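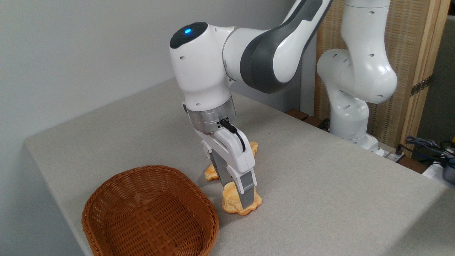 **Ustley, June 25, 2026.** The student robotics club at Ustley College has reached the second stage of the Hivetent Open, a competition for school and college teams. The club learned the result this week and will take part in the final round in July.

The task for this year is called "Bakery". A robot arm must take bread and pastries from a table and put them in a basket, without a person touching the controls. Teams receive points for each piece and lose points if a piece is dropped or crushed. The maximum score is 1000. The Ustley team finished the first stage with 600, which was enough to pass.

"A pastry is soft and it has no regular shape, so the fingers must close slowly," said Chiến Mạc, who leads the club and wrote most of the program for the gripper. "In the beginning we pressed too hard. We had many crumbs."

According to the club diary, the students made 361 practice attempts during the spring term, and 343 of them were recorded for later study. The records are used to train the software, which is named Đồng by its authors.

The local firm Modusness has paid the entry fee and will also cover the train tickets for the final. The club meets in the evenings in the technical building and is open to students of all years. Those who wish to join before the summer break can write their name on the list at the reception desk.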